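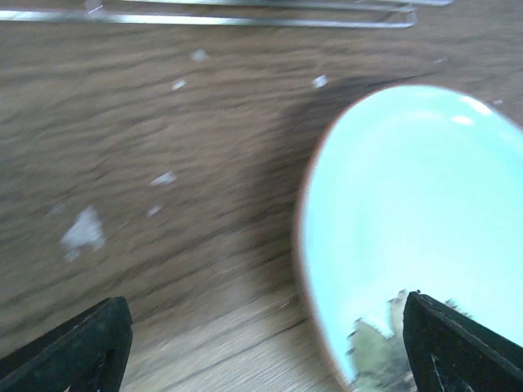 3月 文/チェルシー・ライトフット

カテゴリー:世論調査・選挙まわりの道具 > 集計ソフト

Lukesari(ルケサリ)4 地域世論調査用 集計・ウェイト付けソフト

うちの取り扱い品のなかで、たぶん私がいちばん長く触っているのがこのLukesariです。開発元はMiltdenという小さな会社で、市長選や町議選、住民アンケートくらいの規模の調査にしぼって作られています。全国調査をやる大手さん向けの高いソフトは世の中にたくさんあるんですけど、小さい町の調査をまともに集計しようとすると、みんな結局、表計算ソフトで夜中まで格闘してるんですよね。私もずっとそうでした。

できることをざっと書きます。回答データ(CSVか、付属の入力画面で打ち込んだもの)を読み込んで、年代・性別・地区の人口構成に合わせてウェイトをかけて、クロス集計表を出す。基本はこれです。「支持する」「支持しない」「わからない」を年代別に見たい、前回の投票先別にも見たい、というときは、行と列に項目を引っぱってくるだけ。誤差の幅も表の横に出ます。これがあると、2ポイントの差を「逆転!」と書きたくなる気持ちにブレーキがかかるので、私は必ず表示させてます(消すこともできます)。

個人的に気に入っているのは、回答数の少ないセルが灰色になるところ! 去年Tunstallの住民調査を手伝ったとき、2,000世帯に調査票を送って、戻ってきたのが1,247通でした。全体で見るぶんには十分なんですが、「北地区の20代で、前回は投票に行かなかった人」まで割ると、もう数人しかいないんです。それなのに表計算だと堂々と「67%」なんて出てくる。Lukesariだとそこが灰色になって、パーセントの代わりに人数が出ます。しきい値は設定で変えられます。

ウェイトの上限も決められます。初期値は3で、つまり一人の回答を3人分より重くは数えないという意味です。若い人の返送が少ない調査だと、ここをゆるめたくなるんですけど、ゆるめるとその数人の意見で全体が動いてしまうので、初めての方はそのままがいいと思います。上限を変えて保存すると、変更の記録がファイルに残ります。あとで「この数字、どうやって出したの」と聞かれても答えられるのがありがたいです。

逆に、苦手なところも。自由記述の分類は手作業です。キーワード検索はありますけど、「道路」と打って道路の話が全部拾えるわけではないので、読むしかありません。それとグラフの見た目は、うーん、地味です。色は選べますが、どれを選んでも役所の資料っぽくなります。私は表だけ書き出して、グラフは別のソフトで描いてます。

あと、電話調査の発信機能はついていません。たまに問い合わせをいただくので書いておきますね。電話でやる方は、Nirkbyの通話記録ソフトから書き出したファイルをそのまま読み込めます。列の名前が合っていないと最初に対応表の画面が出るので、一度だけ設定してください。次からは同じ設定で読んでくれます。 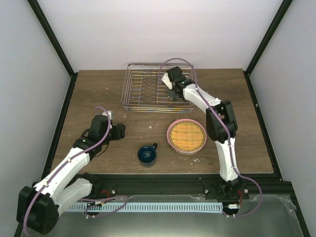
Jairo Ingaさんからは、前回調査との比較で設問の言い回しが少し違うと別の設問として扱われてしまい、最初かなりとまどった、という感想をいただきました。「町政に満足していますか」と「今の町政に満足していますか」が並んで二行出てきて、推移のグラフがつながらなかったそうです。

これ、私も同じところでつまずきました。設問管理の画面で二つを選んで「同一系列にする」を押すとつながります。ただ、つなげたところには縦の点線が入って、これは消せません。Miltdenに聞いてみたら、言い回しが変わると答えも変わることがあるから、あえて消せないようにしているとのこと。見た目はちょっと気になるけど、私はこの点線、わりと好きです。

動作環境と内容

・対応OS:Windows、macOS(タブレット版はありません)
・扱える回答数:1ファイルあたり約1,000件まで快適、それ以上も読めますが、古いパソコンだとクロス表の切り替えで少し待ちます
・読み込み:CSV、付属の入力画面
・書き出し:CSV、PDF
・画面表示:日本語、英語
・付属品:紙の説明書、調査票のひな形(投票意向、町政の評価、政策の優先順位)

ひな形は印刷してすぐ使えますが、候補者名の並び順だけは気をつけてください。五十音順で固定されているので、順番を入れ替えた版を何種類か作って配りたい場合は「調査票」メニューの「並び順」から設定します。どの版で答えた人かもデータに残せます。

ライセンスは一台ごとです。同じ調査を二人で入力したいときは二台分が必要ですが、入力専用の版なら追加料金なしで入れられます。入力専用版では集計結果は見られません。

在庫は箱入り版、ダウンロード版ともにあります。箱入り版の説明書のほうがページ数が多く、ウェイトの計算例も載っているので、紙で読みたい方はこちらをどうぞ。旧版のファイルはバージョン2以降のものなら開けます。バージョン1の方は、ご注文のときに備考欄に書いてください。変換用のツールを一緒にお送りします。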